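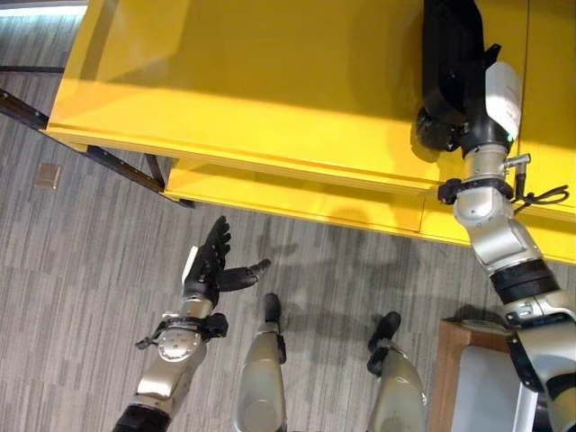

Reporting period and scope

Interim report to the Wikström fund, September 2024. Prepared by Sverre Nordin, Flomby Acoustics. The report covers work on room noise and speech clarity in the Trollgate adult learning center from the end of May onward. Expenses are reported separately on the standard form.

Work completed

Baseline measurements were taken in all 13 teaching rooms, unoccupied, with ventilation running at the normal daytime setting. Reverberation time was measured by interrupted noise in octave bands from 125 Hz to 4 kHz. The two corner rooms on the upper floor gave the longest decay in the low bands. Both have a hard plaster ceiling and one fully glazed wall.

Ceiling absorbers have been fitted in the rooms on the lower floor, 495 panels in total. The panels are mounted with an air gap of 60 mm, as agreed in the revised plan. Follow-up measurements have been made in four of these rooms. The mid-band results meet the target. The 125 Hz band does not yet meet it in the room next to the plant room, and a thicker panel along the rear wall is being considered.

Furniture and floor coverings were recorded for each room before measurement, and no pieces were moved between the first and second rounds.

Deviations from plan

Delivery of the door seals from Zokasura was delayed. Corridor noise has therefore not been retested. The supplier has confirmed a new delivery date, and the installer has been rebooked.

The speech clarity questionnaire went out to evening students only. Torbjørn Amundsen received 95 completed forms. Daytime students will receive the same form after the upper floor is finished, so the two groups should not be compared directly.

Next period

Upper floor panels, including the corner rooms.
Door seals and corridor retest.
Ventilation noise at reduced fan speed, subject to approval by the building owner.

Decision requested

We ask the fund to approve moving the unspent travel allowance to materials, to cover the rear wall panel described above. The total grant amount is unchanged.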